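The Level

The client's name was Jeptoo Massawe and the building was to be a workshop, 2 rooms, timber frame, on a slope that dropped toward a creek. Đạt Khổng priced it from the survey. The survey gave a fall of 44 inches across the footprint. He put the string line up in October and got 44 inches.

He cut the low-side posts to suit and had them standing by noon. At four he checked again and the low corner was out by a quarter inch.

A quarter inch is within what a sill will forgive. Đạt did not leave it. He loosened the brace, tapped the shim, tightened the brace, and read the level with his cheek almost on the post cap. It was good. He covered the sawhorses and drove home.

In the morning it was out by a quarter inch in the same direction.

He considered the usual causes. Green lumber moves as it dries, but these posts were kiln-dried cedar from the Afolabi yard, and he had metered every one at delivery. Footings settle, but these went down to hardpan and had cured for three weeks under wet burlap. A level can be off. He flipped his end for end, as he had been taught, and it read the same both ways. He borrowed the laser from the Wundley site across the valley and shot all six posts. Five agreed. The low corner was short by a quarter inch.

He shimmed it and wrote the shim in his book, with the time.

The book was a plain ledger with a waxed cover. In it he kept measurements, deliveries, weather and hours. He did not keep opinions in it. By the end of the second week the page for the low corner had eleven entries, each one a quarter inch, and no other post had any.

"Is it sinking?" Jeptoo Massawe asked. She had come down the slope in rubber boots with two cups of coffee.

"If it were sinking it would slow down," Đạt said. "Soil takes up load on a curve. You get most of it early and then less and less. This one is a straight line."

"What goes in a straight line?"

He thought about it. "A screw," he said.

She looked at the post for a while. Then she told him that the house up the hill had been her aunt's, and that there had been a shed here once, on this same bench of ground, and that it had leaned toward the creek for as long as she could remember. Her aunt used to jack it every spring. When it was finally pulled down, the blocks under that corner were stacked as high as a kitchen chair.

"What was under the blocks?"

"More blocks, I think. I was nine."

Đạt dug. He braced the beam on two screw jacks, took the post out, and opened the ground beside the footing with a narrow spade. The topsoil was eight inches. Below it was brown clay, and below that the hardpan, gray and tight, with the underside of his concrete sitting on it exactly as it should. There was no void and no water. He set a steel bar against the hardpan and struck it, and the bar rang.

He went along the side with a trowel and found the old blocks four feet down, beyond the edge of his footing. They were in the hardpan. The clay was packed against them on all sides with no sign that a hole had ever been cut for them. He cleaned off the top one and laid the level on it. The bubble stood in the center. He cleaned off the second and it was the same.

He sat on the edge of the hole and worked it out in the ledger. A quarter inch a day for however many years was far too much for four feet. A quarter inch for each time anyone had corrected it was closer. Her aunt, jacking every spring for 48 years, would come to twelve inches. Add the people before her. He drew a line under the sum and did not write what it meant.

Then he filled the hole in lifts, tamping each one, and put the post back. He set it a quarter inch low on purpose. The beam came down onto it and the bubble sat off the mark, just touching the line.

He checked it at four. It had not moved. He checked it in the morning, and on the morning after that.

The rest of the frame went up in nine days. He scribed the sill to the low corner, so that the floor above it ran true, and the gap took a tapered cedar wedge 96 inches long that he planed by hand. The joists came next, then the subfloor, then the rafters, birdsmouths cut to a template. Multow sent the wrong hinges and had to send them again. The siding was from Zukura, board and batten, 150 boards with four rejected for checks.

When the roof was on, Jeptoo Massawe walked through both rooms and set a marble on the floor in the downhill corner. It stayed where she put it.

"So it's level," she said.

"The floor is level," Đạt said. "The post is a quarter inch low. Please don't let anyone fix it."

He wrote the same thing in carpenter's pencil on the inside face of the post, where the next person to open the wall would find it, with his initials and the reading. Then he closed the wall, swept up, and loaded the truck. The last entry in the ledger for that job is the weight of the scrap he hauled away. There is a small pencil mark beside it, a quarter inch long.
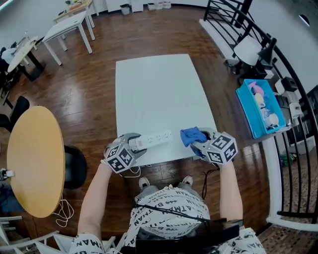
Jeptoo Massawe wrote back that she had read it twice and that the wedge was the part she believed least, as any carpenter she had hired would have run the taper in two pieces and scarfed them over a joist. She also wanted it noted that the marble was hers and that she still had it.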